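Grukundale Building Services Bulletin
January 26, 2025

Storage Room Humidity: Results From the Dimeck Trial

The basement storage rooms at Grukundale have run damp every summer since the east wall was regraded. In August we set logging hygrometers in two of them and left the existing ventilation alone in one while the other was fitted with a Dimeck desiccant unit. The loggers produced 2,409 usable readings between them. Readings taken with a door propped open were discarded.

The untreated room stayed above 65 percent relative humidity for most of the month and passed 75 percent on the nights after rain. The treated room settled near 50 percent by the end of the first week and held there, apart from one weekend when the drain line kinked and the unit shut itself off. The line has been rerouted with a continuous fall to the floor drain.

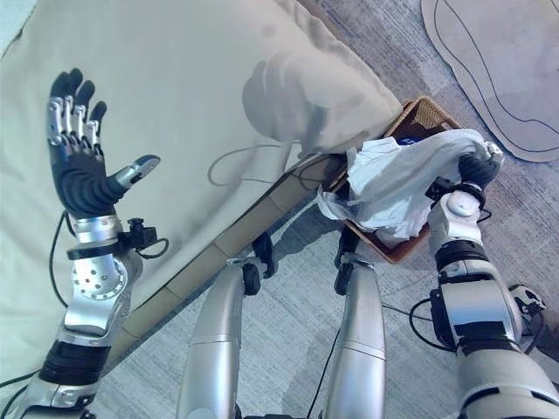
What the readings mean for stored goods

Relative humidity matters more than the absolute moisture content of the air, as it governs how much water a porous material takes up. Below 60 percent, most paper and textile goods are stable. Above 70 percent for several days, mold can start on any surface with a little dust or starch on it. Short peaks do less harm than a steady high level, so a daily average is a better figure to act on than the worst reading of the night.

Temperature complicates this. Air at 75 degrees and 55 percent will reach saturation against a wall held at 58 degrees. The Ornmont building has the same problem on its north side, where goods were stacked flush to the masonry and the backs of the stacks were wet while the room logger showed nothing unusual. A gap behind every stack is now required in both buildings.
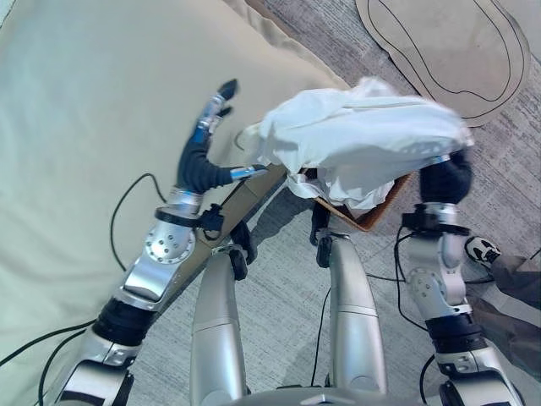

Corrugated board is the weakest common packing material in damp storage. Its stiffness comes from the fluted layer, and the starch adhesive holding that layer softens as moisture content rises. A box can lose half its stacking strength before it looks or feels any different. Long pieces of cardboard, such as the one under the thumb in the picture, should be stored flat and fully supported, and should never be leaned against an outside wall. Cartons that have been through a damp season should be kept out of the bottom row even if they have since dried.

Shelving is the other half of the matter. Van der Linden open-deck shelving is now standard in both buildings, with the lowest deck 5 inches off the slab. Each bay is rated at 200 pounds per deck, evenly spread. Solid decks are being removed as bays are emptied.

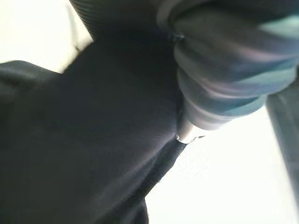

Textiles take up moisture faster than board and give it up more slowly when folded tight. Cotton and wool are the worst in this respect, and most synthetics are the least affected. Mold on cloth usually begins inside a fold, where air does not move. On dark navy material like this, a pale bloom shows early and can be mistaken for the ordinary sheen of the fabric, so check it under a flashlight held at a low angle. Refold along new lines at each inspection and leave the stack loose.

Remaining work

The second desiccant unit will be fitted in the untreated room before the spring rains. Filters on both units are to be cleaned monthly and the drain lines checked at the same visit. Tenants who want the full set of logger readings for their room can request it from the building office.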